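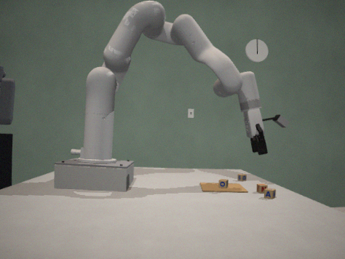
The planner on our Skendeo cell is still timing out when it is asked for a place pose close to another block, and I'm sorry to reopen this one, Vendula, after all your patience. It plans happily down to the block with the O on the board, and then gives up after 300 attempts on the next approach.

Home Tickets My Queue Knowledge Base Log out

28 May 2018, Thenmozhi Joseph: I raised the approach height to 40 mm as King-fai kindly suggested, and failures dropped to almost 6 in every batch.

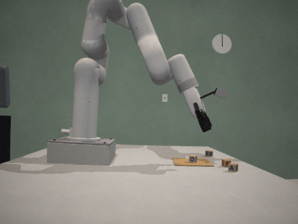 Fig. 2: Arm over the letter blocks, gripper clear of the table.

My best guess now is the collision padding. It was set for bigger parts, and with letters this close together the planner sees one solid lump.
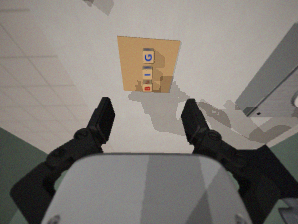
So I'd love to try 2 mm of padding on the blocks only, and leave the table as it is. Could you tell me which config file wins at startup? I keep finding two of them!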